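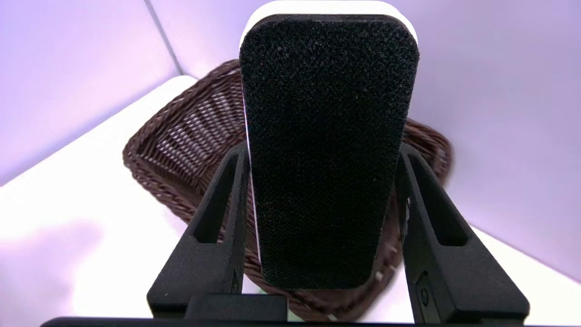
Cleaning and Storing Felt and Foam-Faced Items

Household Services Desk, Benwood Residential College
July
Reading time: 3 minutes

Many small household articles have one face of black felt or foam set in a pale body. Board erasers, buffing blocks, applicator pads and certain lint brushes are all of this type. The dark face hides soil well, and such items are often put away in poor condition. Residents and staff are asked to observe the following guidance.

Routine care

Inspect the face under a lamp held low and to one side. Fine specks that catch the light may be dust, chalk or grit, or they may belong to the texture of the material. Press a strip of adhesive tape lightly on one corner and lift it. If the specks come away on the tape, the item requires cleaning. If the tape comes up clear, leave the item alone.

Loose dust should be removed outdoors or over a lined waste bin. Hold the item by its sides, face down, and tap the back with the flat of the hand. Follow with a soft, dry brush drawn in one direction only. Scrubbing in circles raises the nap of felt and tears small pieces out of foam.

A vacuum cleaner may be used with the upholstery nozzle on its lowest setting. Foam that has begun to crumble should not be vacuumed. It has reached the end of its use and should be discarded.

Washing

Wash only when dry methods have failed, and first confirm that the face is not held on with a water-based glue. Mix a few drops of dish soap in 300 ml of cool water. Dampen a cloth in the solution, wring it out and blot the face. Do not immerse the item. Blot again with a second cloth and plain water, then stand the item on its edge to dry overnight. Drying on a radiator will cause the backing to curl.

The light-colored rim may be wiped with the same cloth. Ink marks on hard plastic usually respond to rubbing alcohol on a cotton swab, kept well clear of the felt.

Storage

Small items of this kind are best kept together in an open basket. Woven wicker allows air to pass and is suitable for anything put away slightly damp — a closed plastic box is not. Dark wicker conceals dust in the same manner as black felt, and the basket should be emptied and shaken out whenever its contents are cleaned.

Place the basket on a table or an open shelf. On a white surface, any shed fibers or crumbs of foam will show at once and can be wiped up before they spread to linens. Store items face to face where there are two, or with the face against a sheet of clean paper. Nothing heavy should rest on foam, as it will keep the dent.

Replacement

Residents of Follent House and Nindden House may exchange worn items at the Upadhyay Building counter on Monday mornings. Quote stock line 1553 for replacement felt, which is supplied in squares of 200 by 200 mm and may be cut to size with ordinary scissors.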